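The Proposed Changes to the Drisidbridge Evening Bus

Readers of this page will know that I have used the 52 between Clorholm and Drisidbridge for a good part of my working life, and that I do not write about it lightly. The council has now published its proposals for the evening timetable. I have read the papers in full, attended the public meeting in the library, and submitted my own response. What follows is a fuller account of my position than the response form allowed.

The proposal is to withdraw the last three departures from Clorholm on weekday evenings and to replace them with a single journey at twenty past nine. The route would also be shortened. It would no longer serve Donnelly, and passengers for that village would be expected to change at the Cemdale turning and wait for the 59. The papers describe this connection as "timed". I have looked at the two timetables side by side and the margin is three minutes, at a stop with no shelter and no lighting after the garage closes.

I accept that the present service is lightly used at certain hours. The council has a duty to spend public money with care, and I would not ask it to run empty vehicles for the sake of habit. My concern is with the manner in which the figures were gathered. The survey was carried out in June, when the college had finished teaching and the evening classes at the institute had stopped for the summer. The passengers most likely to board after eight o'clock were therefore missing from the count.
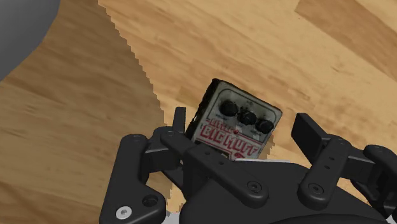
Raghda Awad wrote in response to an earlier entry that the survey also left out anyone boarding at Donnelly with a return ticket bought in the morning, as she understood it from the driver, and that she had twice been the fourth or fifth person at that stop on a night recorded as having no passengers at all. She added that she had asked for the stop-by-stop sheets and had been told they would be made available in due course.

I have made the same request and received the same reply. It would be proper for the sheets to be published before the consultation closes, and I have said so in writing.

There were 241 responses to the last consultation on this route, which concerned the Saturday service. That is a respectable number for villages of our size, and the council did alter its plans as a result. The early journey was kept and the fare stage at the bridge was left where it was. I mention this for the benefit of those neighbours who have told me that responding is a waste of effort. The record does not support that view.

At the meeting, Nour Farah raised the matter of shift workers at the Clorholm hospital laundry, whose late shift ends at ten. The officer present undertook to look into it. I understand that undertaking to mean a written answer, and I shall print it on this page when it arrives.

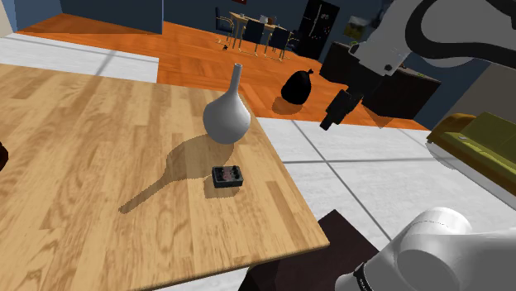

It would also be helpful to know whether the council has spoken to the operator about a smaller vehicle. The double-decker now in use on the last journey is plainly larger than required and is slow through the narrow part of Donnelly, particularly when cars are parked outside the chapel. A minibus was used for several weeks during the bridge repairs and ran to time on every evening that I travelled. The papers make no mention of it, either as something considered or as something ruled out.

My own preference, as stated in the response, is for two evening departures to be kept, one shortly after eight and one shortly after ten, both serving Donnelly. This would still be a reduction. I believe most regular passengers would regard it as a fair one - I have spoken to a good many of them at the stop, and few are asking for everything to stay as it is.

Paper copies of the form are held at the library desk and at the post office in Drisidbridge. They may be handed in at either. Those who reply by letter should quote the route number and give the stop they normally use, as replies without a stop were set aside last time. The closing date is printed on the front of the form.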